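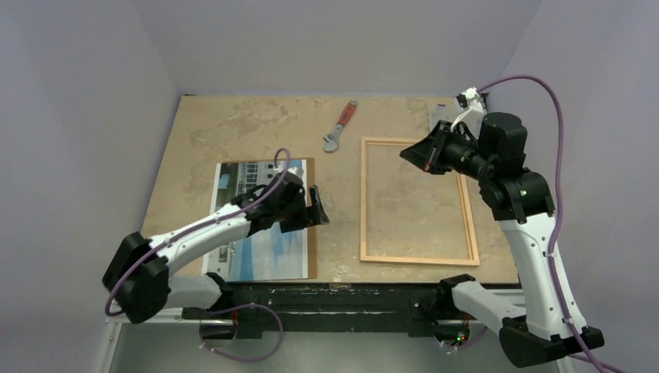 Grants > Current > Getting About > Killside Evening Bus

Killside Evening Bus: progress report to the Brinkmann Trust

Filed under: Interim reports, Rural transport

The Trust asked for a report at the halfway point of the grant, setting out what has been done, what has been spent and what has changed for people in Killside. The first two are easy enough. On the third I am going to be less cheerful than the application was, and I would sooner do that now than in the final report.

For those on the grants panel who have joined since the award, the bus leaves Killside Market Place in the early evening, goes out to Romlow by the lower road, waits, and comes back the same way. It makes a second trip later on, timed to meet the last train. The daytime service has not been touched by any of this and still stops running at teatime. The grant pays for the driver's hours, the hire of the vehicle and a share of the insurance. It doesn't pay for my time, which comes out of the parish transport budget.

What the application said

It said that people in Romlow were cut off in the evenings and that a bus would put this right. I have gone back to the survey this was based on. The question was "Would you use an evening bus if there was one?" and nearly everyone who sent the form back said yes. I'd have said yes too. It costs nothing to tick a box in favour of a bus, and the people who would never dream of catching one had no reason to return the form at all. Zoila Mamani raised this at the time and it is in the minutes, in one line, under Any Other Business.

It also said that evening buses "are known to reduce loneliness". I have looked for where that came from. As far as I can tell it was copied from another bid, which had it from a leaflet, and the leaflet gave no source. It may well be true. I am not going to repeat it here as though we had shown it.

Passengers

On the best evening so far the bus carried 22 people. This is the number that went into the parish newsletter and it has been quoted back to me several times since. That was the evening the Romlow pub reopened its dining room, the weather was dry and the car park was being resurfaced. Take those away and you have an ordinary evening, when the driver knows who will be at the stop before he turns the corner.

On a few evenings nobody got on at all. These were mostly early in the trial, when places that people might want to go to were shut or only half open, and I have been told by more than one person that those weeks shouldn't count. Perhaps. But if we strike out the bad weeks because of the restrictions, we ought to strike out the busy one because of the car park, and then there isn't a great deal left to talk about.

Ottmar Pfeiffer has made a chart of the figures by week with a line through it that goes up. I have asked him to leave the line off. It starts in the quietest week of the year and finishes in one of the lightest, when the evenings are long and people are willing to stand at a bus stop. We won't know if more people have taken to the bus until we have had a November.

Who is using it

Regular users fall into groups that the application didn't expect. There are shift workers from the packing sheds who used to share a car and now don't. There are teenagers, who were hardly mentioned in the bid and who were not sent the survey. And there are a handful of older people, who were the whole point, and who told Heike Wegener that they like the bus going out but don't trust it to come back. Two or three of them catch it to Romlow and then ring a son or daughter for the return. I don't think that counts as independence, though it does halve the son's driving.

Heike has been doing these conversations on the bus itself, with a notebook. She is good at it. I would only point out that asking people on a bus what they think of the bus has the same weakness as the survey. She has agreed to spend some time over the summer talking to people who don't use it, starting with the houses on the upper road in Romlow, where the walk down to the stop is steep and there is no pavement for most of it.

The booking line

The supplier, Jirkow, set up a telephone booking line so that the bus could be sent round by the upper road on request. It was described to us as simple. Callers hear a recorded welcome, then a list of choices, then a message saying that bookings close at noon on the day of travel. Very few people know by noon that they want to go out in the evening, and those who do tend to have arranged a lift.

I rang the line myself on several days in May. It worked each time, in the sense that my request arrived with the driver. On one of those days it arrived after he had set off. Jirkow say this has been put right and have sent a page explaining how. I have read the page twice and can't find the part that says what was wrong.

We have told Jirkow that we won't renew the booking line on its present terms. Jad Kanaan, who drives most of the evenings, has suggested that the late run should simply go by the upper road every time, booked or not. It adds a little to the journey and uses more diesel. It would also mean that a person standing at the top of the hill could count on it. I am in favour and would like the Trust's agreement to move the booking line money across to fuel.

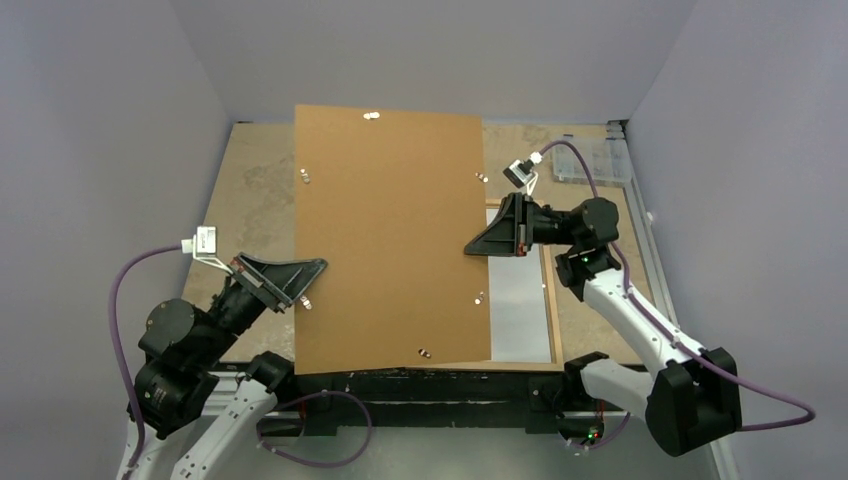
Killside, Tuesday, June 29, 2021

Money

Spending is close to budget, which I mention mainly so that it isn't taken for an achievement. The driver's hours are fixed and the vehicle is on a flat hire, so it would be hard to be far out. We are £300 under on publicity, for the plain reason that the second leaflet wasn't printed. I stopped it. The proof had the old timetable on the back and a quotation on the front from a "regular passenger" whom neither Jad nor Heike could place. When I asked where the quotation came from I was told it was the sort of thing people say.

I'd like to keep that money and put it into a proper timetable case at the Romlow stop, with a light if it will stretch to one. At present the timetable is in a plastic sleeve tied to the post and the lower half can't be read after rain.

Fares are coming in lower than forecast. Part of this is the concession passes, which the forecast seems to have left out altogether, and part is that the forecast used the survey. Jörg Voß, who prepared it, accepts the first point and is still thinking about the second.

The last train

Much was made of the train connection in the bid, and in the letter of award. The later bus is timed to wait for the last arrival at Killside station. What it does in practice is wait until it is due to leave, and then the driver has to decide. If the train is late and he goes, the people on the train are stranded. If he waits, the people already on the bus get home late and tell me about it.

Our written instruction to drivers says to "use judgement". I wrote that and I don't think much of it now. Jad has been using his, and has a fairly good record, but he does it by ringing a friend who works further up the line, and we can't hang a public service on that. From next month the bus will wait six minutes past its time if the train is running late, and then go. It will be on the notice at the station in those words. Some people will miss it. They will at least know what they were owed.

What we can't say yet

The Trust's form has a box headed "Difference made". I have left it mostly blank, and I know that is awkward for whoever has to add these forms together. Here is what I would be willing to sign:

Some people in Romlow now get to work and back without a car, and two of them have told us they took extra shifts on the strength of it.

The road is safer for at least a few teenagers who used to walk it after dark. We have this from their parents, who would have a view.

I would not sign anything about loneliness, or footfall, or traffic. On traffic in particular, a bus with a few people aboard and a diesel engine is not obviously doing the air any good, and the paragraph in the application saying that it would was never worked out on paper. If the Trust needs a figure for its own annual review I would ask it to leave us out of that table.

A word on the comparison with the day service, which came up at our last meeting. The day bus is fuller. It also runs past the surgery and the school and has been going for as long as anyone can remember. Setting a new evening service next to it tells us very little, and I'd resist it even if the comparison came out in our favour.

Next six months

We will run the same timetable through the autumn, with the upper road added to the late trip if the Trust agrees. I am against any further changes until we have seen the dark evenings, although there are already two proposals on my desk, one for a Sunday service and one for painting the bus.

Heike's talks with non-users will be written up and sent to the Trust whole, including the ones that don't suit us. Ottmar will go on with the weekly figures and will mark on them anything unusual such as road closures, football, the fair or very bad weather. Zoila has offered to rewrite the survey so that it asks people where they went in the evening during the past week and how they got there. It is a much duller question and I expect the answers to be more use.

If the numbers in winter are no better than they are today, my advice will be to stop the early run and keep the late one, which is where nearly all of the working passengers are. I would rather the Trust heard this from us before the grant ends than read it in a bid for more.

The claim form for the next payment has gone separately, with the hire invoices. The fuel receipt that was missing from the last claim has been found and is clipped to the back.

Questions about this report: Killside Evening Bus, c/o the Parish Office, Market Place, Killside | Back to top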